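Compte rendu de la réunion du club de marche, 15 janvier 2025

Bon, c'est moi qui prends les notes ce coup-ci, soyez indulgents ! Nous étions 24 et le café a vite manqué.

D'abord le séjour à Tuver : on part trois jours, à pied dans la vieille ville le matin, quartier libre ensuite. J'ai proposé l'hôtel Grununov - adopté, malgré les escaliers.

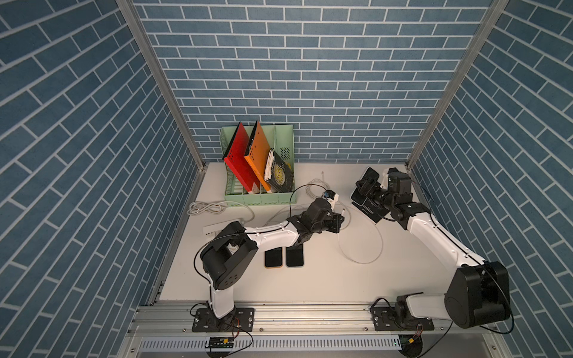 Pour le train, on prend celui qui passe par Tovness, avec 30 places à réserver avant la fin du mois. Je m'en charge.

La balade des quais est reportée à novembre, il y avait trop d'absents pour trancher.

Séance levée, et il reste des plans de ville pour ceux qui en veulent.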